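Grasping Laboratory Notes: Gripper Comparison Moves to the Bedside Setting

The Tunstall Assistive Robotics Center has entered the second stage of its gripper comparison.

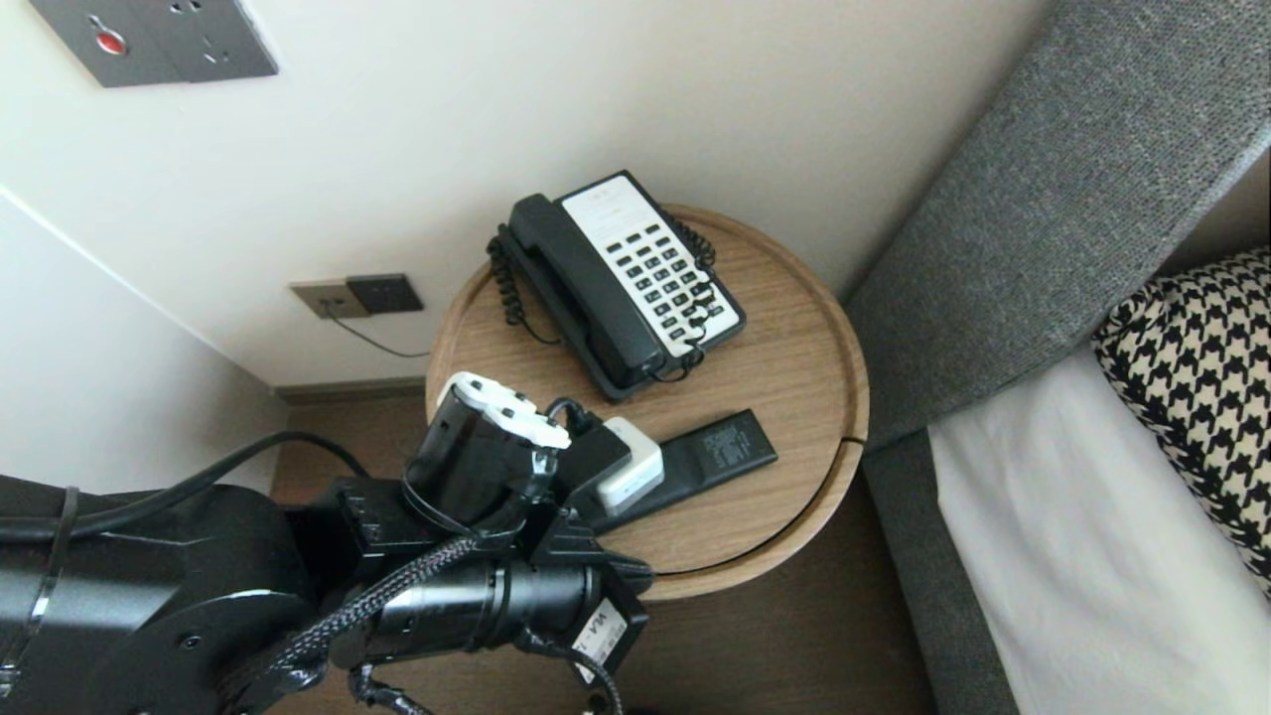
The first stage was completed in the spring at the main laboratory, where each gripper handled a standard set of blocks, cups and tubes on a bench. Those trials gave clear results for grip strength and repeatability. They gave far less information on how a gripper performs among the ordinary contents of a bedroom, and the second stage was planned with that question in mind.

Work is now under way in the furnished guest room on the lower level. The tasks are drawn from the list of daily activities prepared by our home care partners at Mamgate. They include picking up a remote control, moving a small plug adapter without pulling on its cable, and returning a telephone handset to its base. Cords are left in place during the trials. A nightstand in a private home seldom has a clear surface, and earlier users told us that cables were the main cause of failed grasps.

Two grippers are under comparison. The Barkico unit is a parallel-jaw design with short, stiff fingers. The Sasto unit has longer fingers with a soft inner pad and closes more slowly. Both are mounted on the same model of arm and run under the same controller settings, so that differences in the results can be traced to the gripper itself. Each change of gripper is followed by a full calibration before any attempt is recorded.

A total of 1031 grasp attempts had been logged by the end of July. The full analysis is not yet complete, and the figures should not be quoted outside the Center until it is. Some early findings may nevertheless be of use to colleagues who are planning their own trials.

The Barkico gripper has been the more reliable of the two on flat, rigid objects. It lifts a remote control from its long sides with few slips, provided that the approach is square to the object. When the remote lies at an angle to the edge of the table, the wrist must turn further, and the planner sometimes rejects the motion for lack of clearance.

The Sasto gripper tolerates a poor approach angle better and has left fewer marks on painted surfaces. Its longer fingers are a drawback near cords. In several attempts the fingertips closed on a cable together with the target object, and the operator ended the trial. A shorter fingertip has been requested from the supplier and will be tested when it arrives.

Camera placement has also received attention. The head camera gives a good overall view of the table, but the wrist can hide a small object during the last part of the approach. A second camera mounted close to the gripper was tried for 12 sessions. It improved the final alignment and added another cable to the forearm, which then had to be secured again after each change of gripper. The team has not yet decided whether to keep it.

"We would like a result that a care provider can use when choosing equipment," said Fahad Ghauri, who leads the study. "A high score on the bench is of limited value to a person who needs the telephone at night."

The remaining trials will repeat the full task list under reduced lighting, with the room lamp as the only source. Three operators will take part, and each will work with both grippers in a different order. Staff who require access to the guest room during this period should contact the study office in advance, as objects on the nightstand must stay in their recorded positions between sessions.

A written summary will be sent to all partner groups when the analysis is complete.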